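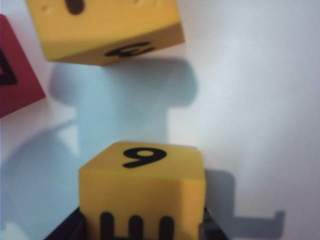 A yellow foam cube between the fingers of the Plollix arm.

PRESS RELEASE
For release in January

Plollix, the robot arm from the Fammont shared workshop, is ready for other people to build

Hi, I'm Bảo Tăng, and I've been building a small robot arm at the Fammont workshop, mostly at night after the laser cutter folks go home. It's called Plollix, and this month I'm putting the whole thing online for free: drawings, code, parts list, and my messy notes (sorry in advance about the handwriting).

Plollix picks up foam number cubes, the kind little kids play with. I picked foam for the first build so a bad grip wouldn't break anything, and wow, did I have bad grips! The fingers are on their third design. The wrist camera went through two mounts before I stopped fighting with the cable. I've now logged over 1000 practice grabs, and I still grin when one goes right.

The parts cost me $200, and the gripper alone takes 30 minutes to put together if your screws are sorted. Mine never are.

Big thanks to Kivov, the parts shop down the street, for letting me dig through the motor bin, and to Ngô on the next bench, who lent me a good soldering iron and hasn't asked for it back yet.

Come see Plollix at the Fammont open house in January, doors at 6 p.m. Bring your own build if you have one, there's plenty of bench space.

Press contact: Bảo Tăng, Fammont workshop, front desk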